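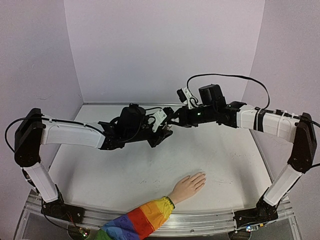 Omid Shojaei contesta primero a lo que más le preguntan en la puerta: no, los brazos no sustituyen a nadie en Peltmont, y tampoco se venden. «Los usamos para aprender tareas de mesa: coger, pasar, dejar», explica.

La jornada de puertas abiertas se celebró en noviembre, en la nave que Vosex comparte con el taller de Flerkdale. Entraron grupos de 22 personas, con turnos hasta media tarde. Shojaei habló poco de motores y bastante de paciencia. «Una tarea sencilla la repetimos 837 veces antes de darla por buena. Y luego cambias la luz y vuelta a empezar». 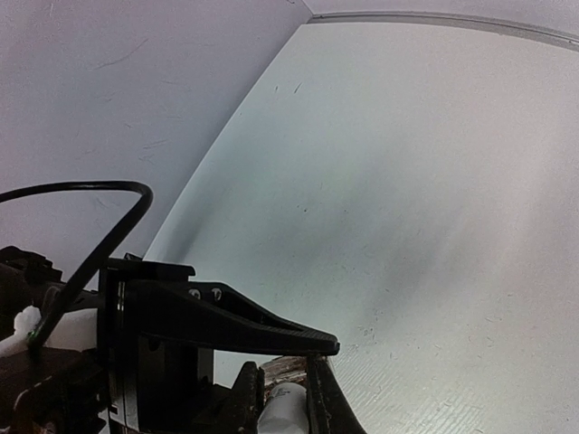
Lo de la luz le preocupa más que la fuerza de agarre. Según cuenta, una mesa blanca devuelve reflejos por la tarde y el sistema calcula peor las distancias. «Podríamos bajar las persianas, pero en una cocina de verdad nadie las baja por ti».

Le preguntamos por los plazos. Prefiere no dar fechas. El proyecto, llamado Usmani, sigue en pruebas y la próxima visita se anunciará en el tablón de Flerkdale.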